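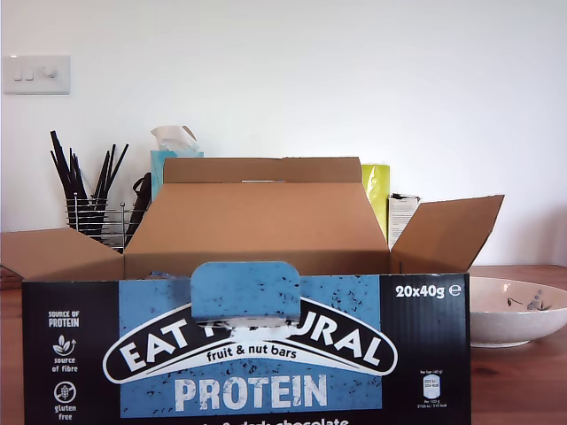 Nitbridge社では、社員用の休憩コーナーに置く軽食の選び方と並べ方を6月に改めた。運用を受け持つ総務部の担当者に、箱の扱いと台の上の整理について話を聞いた。

## 箱のまま出す

以前は、届いた菓子を棚のかごに移し替えていたという。現在は箱で購入したものを、ふたを開けてそのまま台に置いている。

「移し替えますと、原材料の表示や内容量がどこにも残りません。ナッツに関する問い合わせが続いた時期があり、外箱を手元に残す方針といたしました」

取材時に出ていたのは「EAT NATURAL」のフルーツ&ナッツバーで、PROTEINと記された種類である。箱には20x40gの表示があった。担当者によれば、甘い焼き菓子に比べて、午後の会議の前に手に取る社員が多いという。

## 台の上に置くもの

軽食の箱が一つ増えるだけで、周囲の物の置き場所は変わる。担当者が最も時間をかけたのも、この調整であった。

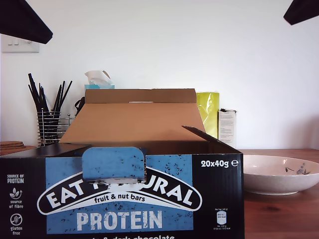 「ティッシュやコースターは毎日使いますので、棚にしまい込むわけにはまいりません。細長いものは金属の筒状の入れ物に立て、壁側に寄せております。照明のスイッチの前をふさがないことも、引き継ぎの書面に書き加えました」

一方、袋類や空き箱については課題が残る。「後で片づけるつもりで置いたものが、そのまま定位置になってしまいます。30分ほどの作業で済むことですが、当番の欄に書かれていない仕事は後回しになりがちです」と担当者は述べた。

## 取り出しやすさ

個包装のバーは、列をそろえたまま箱に入れておく。ふたは奥へ起こし、側面のフラップは外側へ開く。ふたが手前に倒れてくると、利用者が片手で押さえながら取ることになるためである。

また、箱の隣には皿を置けるだけの幅を空けるよう定めている。「切り分けた果物などをお出しする日もございます。皿の場所が先に決まっていれば、箱を動かさずに済みます」

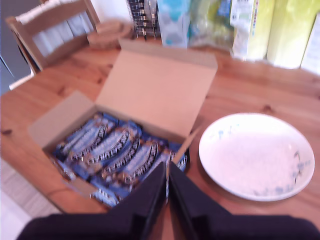

## 今後の予定

次の見直しでは、箱を開けた月を側面に書き込む方法を試すという。補充の時期については各階の希望が分かれており、総務部で引き続き調整している。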